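Plokenum recalls dog harness over buckle fault

21 Jun 2026

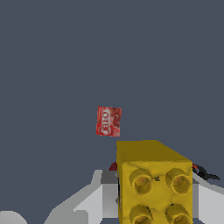 Pet clothing and accessories maker Plokenum is recalling one of its dog harnesses after owners reported that the chest buckle could come undone while the dog was pulling on the lead.

The recall covers the Pichon walking harness in all sizes and colours. The company says 3261 of them were sold between last October and the start of this month, through its own website and in a number of independent pet shops. No other Plokenum harness uses the same buckle, and the firm's coats, jumpers and collars are not affected.

Plokenum said it had received 58 complaints. In most cases the owner noticed the buckle was loose and stopped using the harness. In nine cases the dog got free during a walk. All nine were caught or came home, and one was treated by a vet for a cut pad. No people are reported to have been hurt.

The fault is in the side release buckle that sits just behind the dog's front legs. According to the company, the two prongs inside the clip were moulded slightly too short in one production run. They click into place as they should, but can slip out again under a steady sideways pull. Testing at the firm's workshop in Warnmont found the problem was worse on the medium and large sizes, where the strap is wider and carries more weight. The smaller sizes are being recalled too, as they were made with clips from the same batch.

Owners are being asked to stop using the harness straight away, even if it seems to fasten properly. The name Pichon is stitched on the back strap, and there is a white label on the inside of the chest panel showing the size and washing instructions. Harnesses bought before October have a metal buckle and do not need to be returned.

Anyone with an affected harness can choose between a full refund and a replacement. Refunds will be paid to the card used for the order, or by bank transfer if the harness was a present. Replacements will have the older metal buckle and should be sent out within three weeks, although the company warned that the large size in green may take longer. No receipt is needed for either.

Online customers should have had an email with a prepaid postage label. Those who have not had one are advised to check their junk folder first and then fill in the form on the recall page of the Plokenum website. Harnesses bought in a shop can be handed in at the till. Muddy or chewed ones will be accepted, and there is no need to wash them before sending them back.

Harnesses that were made to order with a dog's name embroidered on the strap will be dealt with separately. Plokenum said it would unpick the faulty clip and sew on a new one, so that customers could keep the same harness, and would return it by tracked post. Owners who would like their money back instead can still have it.

The company has also set aside 500 plain webbing harnesses to lend to customers who have nothing else to walk their dog in while they wait. These are being given out from its Warnmont workshop and from its shop in Lumcombe, and can be kept until the replacement arrives. Owners are asked to bring the dog along, or to have its chest and neck measurements to hand.

In a statement, Plokenum said it was sorry for the worry caused and that it should have picked up the fault before the harnesses left the workshop. It said every batch of clips would now be pull tested on arrival, and again once they had been sewn on to the strap. The statement added that the firm had no plans to go back to plastic buckles on its larger sizes.

Sales of the Pichon were halted at the beginning of the month. The harness is expected to go back on sale in October with the metal buckle and a second ring on the chest panel, which lets a double-ended lead be clipped on at the front as well as the back. The price will stay the same.

Some of the harnesses have probably been sold on or given away – several have appeared on second-hand sites in the past few weeks. Plokenum is asking anyone who has passed one on to let the new owner know. The refund offer applies to second-hand buyers as well, at the full shop price.

The Lumcombe shop will open an hour earlier than usual until the end of the month to take in returns. The recall has no closing date.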